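Drerndale swap night is back, and it's bigger

Good news for everyone who has been asking me at the bus stop: the Drerndale household swap night is coming back in March, and this time we've got the big hall at the Weerakoon Center!

I went to the last one with two bags of stuff I was sick of looking at and came home with three (my closet has not forgiven me). The door count was 301 people, which is a lot of neighbors squeezing past each other with lamps. The small hall only has room for 80 at a time, so plenty of you ended up waiting out on the steps in the cold, and I heard about it for weeks.

The rules haven't changed much. You bring clean things that work, you get a paper ticket for each one, and you trade tickets for whatever catches your eye. Clothes, kitchen things, books, craft supplies and small tools are all fine. No mattresses, no car seats, no paint. The limit is nine items per household, and yes, a box of mismatched forks counts as one item.

Dillarent is lending the folding tables again, and the Clistetti bakery is doing coffee and those almond rolls I can't walk past. Last time they sold 196 of them before eight o'clock, so come early if you care about rolls as much as I do.

I'm hoping for more of the small, handy stuff this year, the kind you grab for a craft drawer or a kitchen shelf.

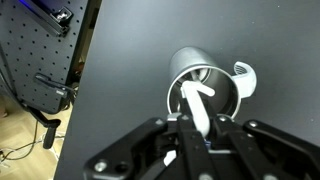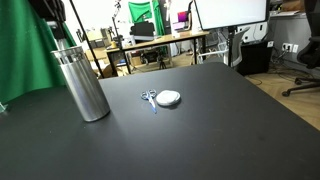 Scissors, a tall steel canister and a round white pad on a black tabletop in the second photo.

Getting there

Doors open at 5 p.m. and we wrap up at 9. The parking lot fills fast, but the number 9 bus stops right across the street. Drop-off for bigger boxes is at the side door from 3 p.m., and you can pick up your tickets there too.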